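작업 노트, 8월

공개일 시연 기록 (양팔 테이블 조립 셀)

작성: 시연 담당. 오전 준비분은 원본 로그 참조, 여기에는 방문객이 들어온 뒤의 내용만 적음.

1. 일정과 방문 인원

첫 방문 팀은 Kustier 쪽 설비 부서, 두 번째는 Salem 교육 과정 수강생. Erkside는 오후로 밀렸다가 결국 두 번째 팀에 합류함. 팀당 인원은 12명 한도로 안내했으나 합류 때문에 두 번째 팀은 13명이 됨. 안전선 뒤 공간이 좁아 뒷줄은 작업면이 안 보인다는 말이 나옴. 손목 카메라 영상을 벽 쪽 모니터로 돌려서 해결. 다음에는 처음부터 모니터를 켜 둘 것.

시연은 팀당 3회 계획. 첫 팀은 3회 모두 진행, 두 번째 팀은 질의가 길어져 2회로 줄임.

2. 시연 내용

과제는 플라스틱 테이블의 다리 체결. 상판을 뒤집어 바닥 매트 위에 놓고, 다리를 소켓에 맞춘 다음 밑동을 잡아 누르는 순서. 나사 없음. 공구도 쓰지 않음. 방문객에게는 "가정용 가구 조립에서 제일 단순한 축에 드는 작업"이라고 소개했는데, 이 표현은 다음부터 뺄 것. 단순하다는 말을 듣고 나면 속도 질문만 나옴.

설명할 때 순서를 바꾼 부분이 있음. 원래는 제어 구조부터 설명하고 동작을 보여 주기로 했으나 첫 팀에서 반응이 없어, 두 번째 팀은 동작부터 시작하고 멈춘 상태에서 설명함. 이쪽이 나음. 질문도 구체적이었음.

3. 파지

다리는 매끈한 원통이라 잡는 위치를 시각으로 구분할 특징이 거의 없음. 무늬도 글자도 없고 이음매도 보이지 않음. 손목 카메라에서는 다리가 가까워질수록 화면 대부분이 흰 면으로 채워지고, 거리 추정은 그 전 단계 값에 의존하게 됨. Briltau 손가락 패드는 평면형이라 원통과 선접촉에 가까움. V홈 패드로 교체하자는 얘기는 전에도 있었는데, 상판 모서리를 같이 잡아야 해서 보류 상태.

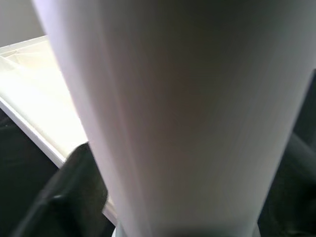
손목 카메라, 흰 원통을 양쪽 손가락 사이에 둔 상태. 빛은 왼쪽에서 들어옴.

조명 메모. 왼쪽 면은 거의 백색으로 뜨고 오른쪽 손가락 주변은 어둡게 묻힘. 노출을 내리면 오른쪽 손가락 윤곽이 더 안 보이고, 올리면 흰 상판 쪽이 먼저 포화됨. 고정 노출로 버티는 것은 한계로 보임. 오른쪽에 확산판 단 보조등을 하나 추가하는 안을 적어 둠. 방문객 동선과 겹치지 않는 높이여야 함.

Kustier 쪽에서 흰 부품만 쓰는 이유를 물음. 시판 제품 그대로라고 답변. 마커를 붙이면 훨씬 쉬워지지 않느냐는 후속 질문에는, 마커를 붙이는 공정이 따로 생긴다고 답함. 납득한 것 같지는 않음. 마커 유무 비교 수치를 한 장으로 정리해 두는 편이 나을 듯. 지금은 말로만 설명하고 있음.

4. 양팔 협조

모서리 작업에서는 두 그리퍼가 같은 구석으로 들어감. 한쪽은 상판 가장자리, 다른 쪽은 다리 밑동. 두 하우징 간격이 거의 없어서 충돌 여유 설정을 기본값보다 줄여 놓았음. 여유를 기본값으로 되돌리면 경로 계획이 해를 못 찾고 멈춤. 반대로 너무 줄이면 케이블이 문제. 그리퍼 케이블이 하우징에서 길게 늘어져 있고, 현재 충돌 모델에는 케이블이 들어 있지 않음. 방문객 중 한 명이 이 점을 바로 지적함. 맞는 지적이라 그대로 인정하고 넘어감.

힘 제어 관련. 다리 밑동을 누를 때 상판이 매트 위에서 밀리는 양을 재지 않고 있음. 매트가 천이라 주름이 잡히면 상판 높이와 기울기가 조금씩 달라짐. 매 회차 시작 전에 매트를 펴는 것을 절차서에 넣을 것. 고무 매트로 바꾸는 안도 있으나, 검은 천은 흰 부품과 대비가 좋아 시각 쪽에서 반대함. 바닥 타일에 직접 놓는 것은 상판 긁힘 때문에 제외.

회차 사이 복귀 절차도 손봐야 함. 지금은 다리를 사람이 뽑고 상판 위치를 눈대중으로 맞춤. 첫 팀 때 재배치에 3분 가까이 걸려 설명으로 메웠음. 매트에 기준선을 붙이면 줄일 수 있음. 색은 흰색 말고 다른 것으로.
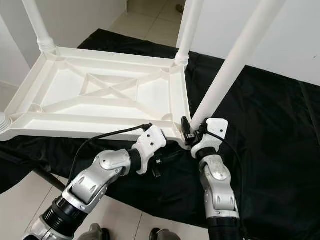 Merike Paju는 시연 뒤 의견란에 이렇게 남김. 양팔이 한 모서리에 몰리는 배치는 보여 주기에는 좋지만 현장 도입을 따지는 사람에게는 약점으로 읽힌다, 한 팔은 상판을 멀리서 누르고 다른 팔만 모서리에 들어가는 방식과 나란히 비교해 달라, 그리고 실패한 회차도 빼지 말고 보여 달라는 내용.

답변 초안: 한 팔을 멀리 두는 배치는 시험해 본 적 있음. 상판이 휘면서 소켓 쪽이 들려 체결 각도가 틀어졌음. 다만 당시 기록이 정리되어 있지 않아 비교 자료로 내놓을 수준은 아님. 재시험 후 회신하겠다고 쓸 것. 실패 회차 공개는 동의. 다음 시연부터는 중간 정지와 재시도까지 끊지 않고 보여 주는 것으로 팀에 제안.

5. 질의 중 답을 못 한 것

- 손가락 패드 마모 주기. 교체 이력은 있으나 회수 기준 집계가 없음.
- 다리 규격이 달라질 때 재교시에 드는 시간. 추정치만 있어서 말하지 않음.
- 케이블을 팔 안쪽으로 넣을 수 있는지. Briltau에 문의 필요.
- 비상정지 후 파지력 유지 여부. 답은 했으나 구성에 따라 다르다고만 함. 정확한 문구를 안내 자료에 넣을 것.

6. 후속 작업

보조등 위치 잡기. 충돌 모델에 케이블 근사 형상 추가(원기둥 몇 개를 이어 붙이는 정도면 될 것). 매트 기준선 부착. 마커 유무 비교 자료 작성. 한 팔 원거리 배치 재시험, 이때 상판 변위도 같이 측정. V홈 패드는 상판 모서리 파지와 양립하는 형상이 나올 때까지 계속 보류.

안내 문구 중 "자동으로 조립 완료"는 "다리 체결 구간 자동"으로 수정 요청함. 상판 배치와 다리 공급은 아직 수동. Salem 수강생이 이 부분을 물었고, 그 자리에서 정정했음.

로그는 회차별로 폴더를 나눠 저장. 두 번째 팀 첫 회차는 손목 카메라와 머리 카메라 시각 동기가 어긋나 있으니 분석에 쓰기 전에 보정할 것.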